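I only went to the Plirnley open day because Flurina Koller had a spare ticket and the bus stopped right outside. Saturday, half past ten, a queue of 30 people and me in the wrong shoes.

Ozan Ersoy was doing the talking. He had a headset and the look of a man who'd already said "good morning, everyone" 16 times, and he promised us that the robot would cook (well, sort of cook) before lunch. The first job was the lid. I've lost whole evenings to pan lids, so I pushed to the front!

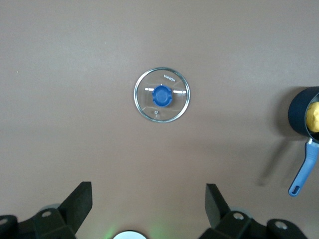

Does the robot know what a lid is?

Only as a shape it has been shown over and over, Ozan said, and it has no idea what supper is.

Flurina snorted at that and said it described her brother exactly. A small boy behind us wanted to know if it did washing up, and Ozan said ask me in September, which got a bigger laugh than it deserved.

Then everyone went quiet, even the boy, and I found I was holding Flurina's sleeve. 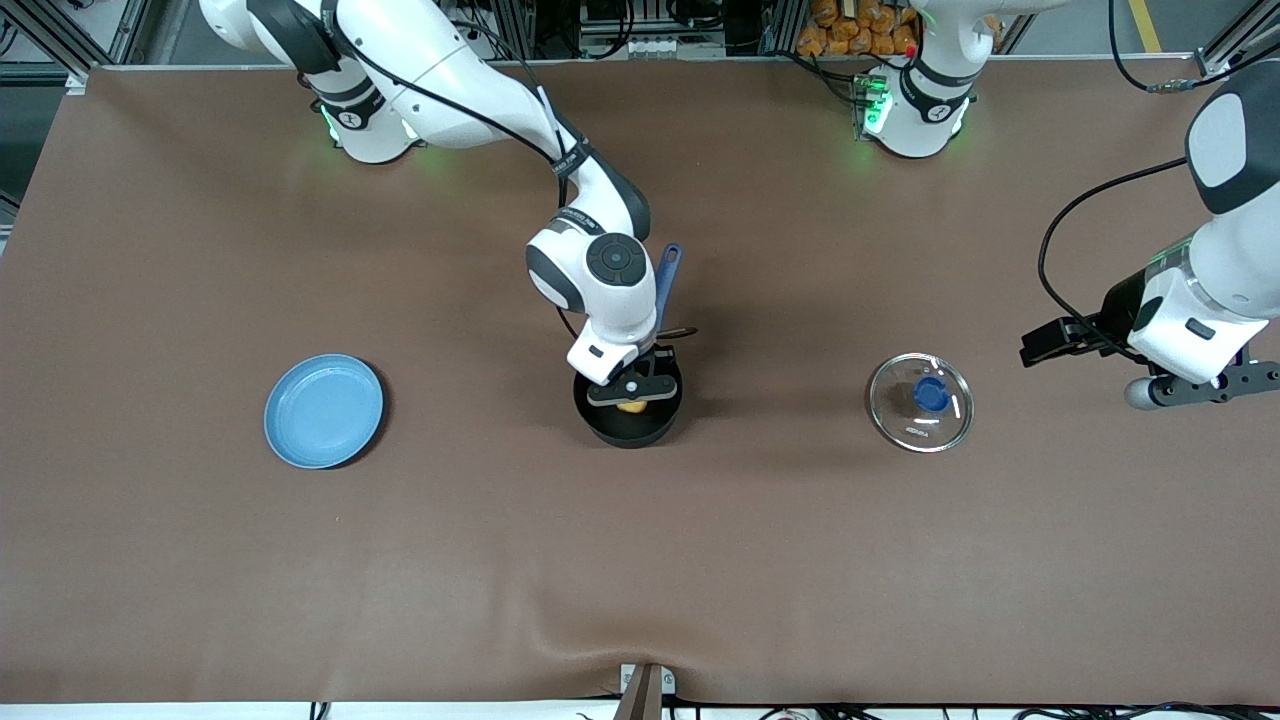

I was rooting for it, that's the daft thing. I've never rooted for my own saucepans. "Go on, love," I said, far too loudly, and Ozan looked straight at me and grinned, and Flurina moved one step to the left so we wouldn't look related.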